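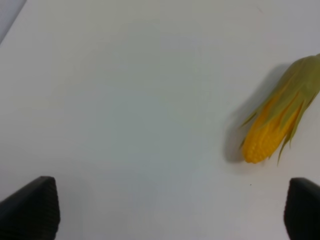

Oficina de Cozinha de Base – Apostila da aula 12
Milho verde: da espiga ao prato
Texto: Sosina Kahsay

Oi, gente! Vamos lá, aula de milho, que é a minha preferida do semestre (eu sei, falei isso da aula de feijão também). Estas notas são para quem veio e não conseguiu anotar com a mão melada, e para o pessoal da turma da tarde, que vai fazer a mesma aula em abril. Leiam antes de vir, por favor! Da última vez metade da sala chegou perguntando se podia trazer milho de lata.

Pode trazer milho de lata. Mas não para esta aula.

1. Escolher a espiga

Eu compro milho com palha sempre que encontro. A bandejinha de milho já limpo quebra um galho, só que o grão resseca mais rápido, e a gente ainda perde a palha, que vai fazer falta lá na parte 5. Na banca eu olho três coisas, mais ou menos nesta ordem: a palha, o cabelo e o peso na mão. Palha boa é verde e meio justa na espiga. Uma manchinha mais amarronzada por fora não me incomoda, é só a folha externa que tomou sol ou apanhou no transporte, e ela vai embora mesmo. O que me incomoda é palha toda amarela e com barulho de papel. O cabelo pode estar escuro na ponta, isso é normal, mas não pode estar gosmento nem com cheiro azedo.

O Tianyou Qiu perguntou se dá para saber o ponto sem abrir. Dá para adivinhar! Apertem a espiga por cima da palha, da base até a ponta, sentindo se os grãos estão cheios. Se lá na ponta a mão afunda, tem falha. Não precisa abrir a espiga na banca para espiar, o feirante odeia e com razão, porque depois ninguém leva a espiga aberta.

Em casa, aí sim, o teste da unha: furem um grão. Se sair um leitinho, está no ponto para cozinhar e comer na espiga. Se o líquido sair transparente e aguado, o milho ainda está novo demais (fica gostoso na salada, não presta para pamonha nem curau). Se não sair quase nada e o grão estiver duro, já passou, e vai para o caldo ou para um cozido bem demorado.

2. Tirar a palha sem destruir a palha

Essa parte todo mundo acha que sabe. Eu achava. Aprendi direito com a Yiran Fu, quando dividimos a cozinha do curso, e nunca mais voltei ao método da raiva, que é agarrar tudo e puxar.

Folha externa primeiro, uma por uma, da ponta para a base. As duas ou três primeiras costumam ser mais grossas e podem ir para a composteira. As de dentro são mais claras e macias, e são essas que eu guardo. Se a ideia é assar a espiga na palha, parem no meio do caminho: dobrem as folhas para trás sem arrancar, tirem o cabelo, voltem as folhas para o lugar. Fica um pouco desgrenhado, com ponta de folha saindo para todo lado, e não tem problema nenhum.

Se for cozinhar sem palha, cortem a base com uma faca pesada antes de começar. As folhas se soltam bem mais fácil. Espiga deitada na tábua, pano úmido embaixo da tábua, dedos longe. O talo é duro e a faca escorrega. Eu falo isso em toda aula e vou continuar falando.

O cabelo: escovinha de legumes seca, ou papel-toalha levemente umedecido, esfregando no sentido da ponta. Vai sobrar fio. Sempre sobra fio. Aceitem três ou quatro e sigam a vida.

3. Cozinhar

Água suficiente para cobrir, fogo alto, espera ferver e só então entra o milho. Sem sal na água! Eu ponho sal depois, com a manteiga. Tem quem jure que o sal endurece o grão e tem quem jure que não faz diferença. O Shengli Cui fez duas panelas lado a lado na aula e achou a sem sal mais macia, eu achei as duas iguais, e a discussão continuou na hora de lavar a louça.

Tempo: milho bem novo, de 8 a 10 minutos depois que a água volta a ferver. Milho mais maduro, uns 22 minutos. Na pressão é bem mais rápido, mas eu não gosto de pressão para milho novo porque passa do ponto sem avisar. Provem um grão. De verdade, provem, não confiem no relógio nem em mim.

Na brasa ou na chapa, com a palha fechada, eu deixo a espiga de molho em água fria antes, enquanto o fogo pega. Depois vou virando a cada poucos minutos até a palha ficar chamuscada por fora. Quando abre, sai um vapor fortíssimo, então abram com pegador ou com pano, virando a espiga para longe do rosto. O grão fica com gosto mais verde, quase de capim, uma delícia com limão e pimenta.

No forno também vai: 200 graus, com palha, direto na grade, meia hora. É o jeito mais preguiçoso e o que eu mais uso em casa.

4. Debulhar cru

Para curau, bolo e pamonha a gente usa o grão cru. Espiga em pé dentro de uma tigela larga (ou apoiada no buraco de uma forma de pudim, truque ótimo, o buraco segura a ponta e os grãos caem na forma), faca descendo rente, sem querer pegar o sabugo. Se vier pedaço de sabugo junto, o creme fica com gosto de madeira. Depois de cortar, passem as costas da faca no sabugo, apertando. Sai mais um tanto de leite, e é nesse leite que está o amido que engrossa o curau. Não joguem fora!

Quem tem ralador grosso pode ralar a espiga direto. Suja mais, rende mais. A Zixuan Peng ralou tudo sozinha na última aula e terminou antes de quem estava na faca.

Curau da aula (serve quatro pessoas com juízo ou duas sem):
6 espigas, só os grãos e o leite raspado
500 ml de leite
meia xícara de açúcar
1 pitada de sal
canela em pó para o final

Bater os grãos com o leite, peneirar apertando bem com a colher, voltar para a panela com o açúcar e o sal. Fogo baixo, mexendo sempre. Sempre mesmo, ele gruda de uma hora para outra. Quando começar a engrossar e borbulhar, contem mais 12 minutos e desliguem. O ponto parece mole demais, mas ele firma na geladeira. Canela só na hora de servir.

O bagaço que fica na peneira vai para bolinho: um ovo, farinha até dar liga, cebolinha, sal, frigideira.

5. O que fazer com o resto

Palha de dentro: lavar, passar rapidinho em água fervente para amolecer e usar para embrulhar pamonha. Também dá para embrulhar peixe para assar, fica lindo. Se não for usar no dia, secar bem na sombra e guardar em saco de papel. Na hora de usar, molho em água morna.

Sabugo: caldo! Sabugos pelados, uma cebola cortada ao meio, folha de louro, água para cobrir, 58 minutos de fogo baixo. (Por que 58? Porque foi o que marcou o timer da Yiran quando provamos e ficou perfeito, e ela anotou assim no caderno. Pode ser uma hora, gente.) Esse caldo é doce, então vai bem em sopa de abóbora e em arroz, e vai mal em qualquer coisa que já tenha muita cenoura.

Cabelo: tem quem faça chá. Eu nunca fiz, não vou ensinar o que não sei.

6. Guardar

Com palha, na geladeira, dentro de um saco aberto, dois ou três dias. O milho vai perdendo o doce desde a hora em que foi colhido, por isso comprem perto do dia de usar. Para congelar: escaldar as espigas limpas por 4 minutos, água com gelo, secar muito bem e debulhar. Espalhem os grãos numa assadeira, congelem abertos e só depois passem para o saquinho, assim eles ficam soltos.

Para trazer na próxima aula

Duas espigas com palha por pessoa, um pano de prato limpo, um pote com tampa e a faca de vocês, se tiverem. Ralador eu levo. Quem ficou devendo a ficha da aula de feijão, entrega junto. E quem testar o milho no forno em casa me conta quanto tempo levou, que cada forno é de um jeito e eu quero arrumar essa parte da apostila antes de imprimir para a outra turma.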